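Reading time: 2 min

Handout 4: Notes on the open day at Benkirane

Read these notes before the lab. Bring your own from the visit too, especially if you were in the group led by Harish Grewal, who saw the arms in a different order.

The plug station was the third stop. Oriana Vergara ran it. The task is to take chargers out of power strips and put them into other outlets, and the arm is driven by a person for now. She said the team had 700 recorded runs and threw out 170 of them, mostly for bad grip or a strip that slid.
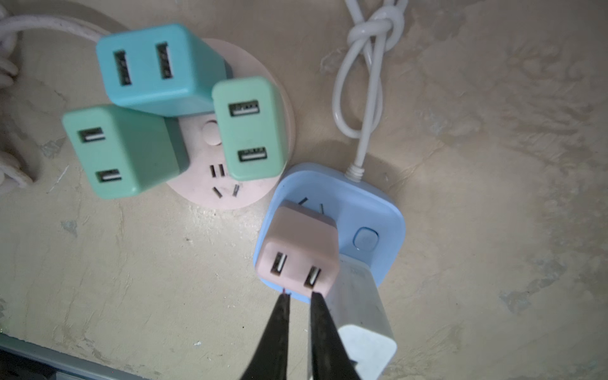
Grip comes first. A two-finger gripper has to close on two opposite sides of a block, and chargers plugged in close together leave little room for that. The approach angle is picked by looking at the neighbors before the target. Write down which sides of a block are free before you plan any move. We will use this in Exercise 2.

Oriana's rule for new operators was 40 practice runs before anything is saved.

We use cookies to remember your settings. Accept / Manage
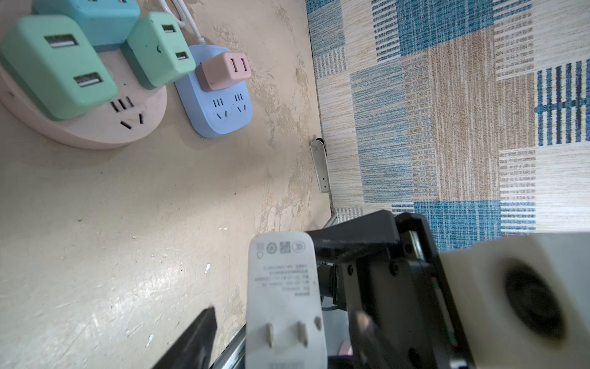
Insertion is harder than removal. The fingers and the adapter get in the way of the wrist camera at the moment you need it most, and a small error in angle is enough to miss the slots. Before moving in, check which way the prongs face. With the white adapter they point down past the fingers, and the empty outlets are off on the strips, so the operator has both distance and direction to work out.

For the lab:
Read Chapter 3, the part on contact and compliance.
Sketch one removal and one insertion, with the free sides marked.
Send questions to Olga Ocampo by noon on lab day.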